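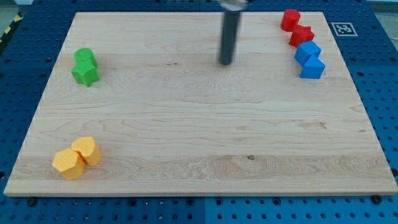

Planche bois clair type érable sur la table perforée bleue, pièces vertes, rouges et bleues. État 11/6/19.

Cahier atelier, projet Drerna (jeu de formes sur plateau). Notes prises vite, je remettrai au propre si j'ai le temps.

Matin. Planche sortie du serre-joint, posée à plat sur le perforé. Elle ne danse pas, j'ai appuyé aux quatre coins. Petit noeud foncé vers le milieu côté opérateur, plus quelques veines sombres dans le fil. Je garde. La discussion d'avril sur « bois sans défaut » ne tient pas au prix où Naciri nous fait l'érable. Passé le doigt dessus : ça n'accroche pas. À revoir après la première couche d'huile, un noeud ça peut remonter.

Cotes planche : 600 x 400. Vérifié à la règle alu, pas au mètre ruban (le ruban de l'établi du fond a le crochet tordu, NE PLUS S'EN SERVIR, je l'ai déjà écrit deux fois). Équerrage bon sur trois coins, le quatrième tire un poil. Invisible à l'oeil. Pas de reprise.

Ponçage : 120 puis 180, dans le fil. Arrêté à 180 pour l'instant. Au 240 sur la chute, les pièces glissaient trop quand on penche le plateau, et il va bien falloir le porter d'une table à l'autre avec le jeu dessus. Essayé à vide puis avec le cylindre rouge : au 180 il part plus tard. Pas mesuré l'angle, fait à la main. À refaire correctement avec une cale.

Arêtes : juste cassées au papier, pas de chanfrein. Sur l'avant la tranche accroche bien la lumière, ça donne une ligne claire, joli. Si on fait le chanfrein prévu au plan on la perd. Je propose de laisser comme ça et de corriger le plan.

Pièces. Série plastique Skonton, finition mate. Les teintes :
- vert : franc, bien saturé. Ok.
- rouge : vif, le cylindre et l'étoile sont de la même teinte, rien à dire.
- bleu : bleu roi moyen. Trop proche du bleu de la table à mon goût, à peine plus clair. Sur l'érable ça ressort bien, mais dès qu'une pièce tombe sur le perforé on la cherche. Pour le jeu fini aucune importance, pour nous à l'atelier c'est pénible.

Disposition du jour, pour mémoire : les deux verts côte à côte en haut à gauche, cylindre derrière, étoile devant. Rouges et bleus en diagonale côté droit, cylindre rouge au fond, puis étoile rouge, puis le cube bleu et le prisme dessous. J'ai voulu voir si on lit encore les formes quand les pièces sont serrées. Verts : oui, mais l'étoile devant le cylindre, de loin ça fait un seul paquet. Il faudrait laisser un doigt d'écart au minimum. Diagonale : la lecture se fait par couleur d'abord, la forme vient après. C'est exactement ce que le livret dit de ne pas faire pour la première partie, donc changer la position de départ.

Question des noms. On n'arrive pas à se mettre d'accord sur la pièce à lobes. Dans le tableau de commande c'est « étoile », dans le livret « croix », sur l'étiquette du bac « fleur ». Choisir !! Je vote étoile, c'est ce que tout le monde dit en premier en la voyant. Pour la bleue à pans coupés, « prisme » partout et on arrête avec « maison ». Le dessus a l'air d'un pentagone mais selon comment on la tourne on ne s'en rend pas compte, et une maison couchée ça ne dit plus rien.

Fin de matinée. Appel Itdale pour les boîtes. Ils demandent l'encombrement avec les pièces rangées, pas seulement la planche. Je n'avais que la planche, évidemment. Rappeler demain avec la cote hauteur. Deux solutions :
a) pièces en sachet tissu posé sur la planche. Simple, mais le sachet se promène et marque le bois (essai sur la chute, traces après une semaine dans le carton du dessous).
b) casier carton sous la planche. Plus propre, plus haut, plus cher. Il faut un fond rigide.
Préférence b. Chiffrage Itdale à venir, ils n'ont rien voulu dire au téléphone.

Poids : la planche seule avec une première série de pièces, 338 sur la balance de... non, rayé. La balance était restée réglée avec le bac dessus, la valeur ne vaut rien. 338 c'est la référence du bac, je l'ai recopiée par erreur dans la mauvaise colonne. Repeser. Le noter sur la fiche AVANT de ranger la balance.

Après-midi. Huile. Essai sur chutes, pas sur la planche. Trois chutes prises dans le même morceau :
chute A : huile dure incolore, une couche. Jaunit un peu, le fil ressort. Les veines sombres deviennent nettement plus sombres.
chute B : huile incolore + pigment blanc. Garde le bois pâle. Mais traces de chiffon si on traîne, et j'ai traîné.
chute C : rien, témoin.
À la lumière de la fenêtre B est la plus proche du brut. Sous le néon on ne fait plus la différence entre B et C. Laisser sécher jusqu'a vendredi avant de décider, et poser un vert et un bleu sur chacune toute la nuit pour voir si ça colle ou si ça marque. Fait, elles sont sur l'étagère du haut, NE PAS BOUGER svp.

Remarque sur le perforé : les trous sous la planche prennent la poussière de ponçage, et dès qu'on fait glisser le plateau elle ressort et se remet sous les pièces. Aspirer avant de poser, pas après. J'ai aussi pensé à visser deux tasseaux dans les trous pour caler la planche toujours au même endroit. Les trous sont réguliers, ça doit tomber juste sur la longueur, sur la largeur je ne suis pas sûr. Prévoir une cale d'un côté. Pas de vis qui dépasse côté planche, on a déja rayé la précédente comme ça.

Essai de prise en main, fait par moi seul donc à prendre pour ce que ça vaut :
le cylindre roule si on le couche. Normal. Arrive à s'échapper du plateau, il n'y a pas de rebord. Ajouter un rebord ? Non, on perd le côté planche, et il faut refaire la boîte. Plutôt une règle dans le livret, pièces debout.
le cube : rien à signaler. Très stable.
l'étoile : bien en main, les lobes donnent de la prise. Quand deux étoiles se touchent elles s'emboîtent à moitié et l'une tire l'autre. Amusant mais pas voulu. Ou alors en faire une règle ? À discuter.
le prisme : on hésite sur le sens. J'ai posé la pièce de travers deux fois sans m'en rendre compte.

Livret. Relu la page de mise en place. Trop long, il y a un paragraphe entier pour dire de poser la planche à plat. Garder une phrase. Le schéma montre le plateau vu de dessus alors que les joueurs le voient assis, donc en fuite, avec le bord du fond plus étroit. Ça compte pour la rangée du fond : de là où on est assis les pièces ont l'air plus rapprochées qu'elles ne le sont. Refaire le schéma en vue assise, ou mettre les deux. Le crayonné est dans la pochette jaune.

Commande à passer :
papier 180, il reste deux feuilles
chiffons non pelucheux (les gris perdent leurs poils, inutilisables à l'huile)
règle alu longue, la nôtre sert à tout le monde
échantillon bleu plus foncé chez Skonton, demander le délai
demander à Naciri si la prochaine planche peut venir du même lot. Le ton pâle me convient, je ne veux pas me retrouver avec un lot plus rosé comme en avril.

Points ouverts :
noeud, accepter ou tourner la planche pour le mettre côté fond. On peut la retourner d'un demi-tour, elle n'a pas de sens pour l'instant. Si on grave le logo Drerna elle en aura un. Donc décider du logo d'abord.
hauteur boîte
nom de la pièce à lobes
position de départ
poids, voir plus haut

Rangement : la planche reste sur le perforé pour la nuit, avec un chiffon propre dessus. Les verts et bleus qui manquent dans le bac sont sur les chutes, ne pas les chercher. Aspirateur plein, sac changé, il en reste un dans le placard.

Demain : rappeler Itdale, repeser, tasseaux. Et changer l'étiquette « fleur ».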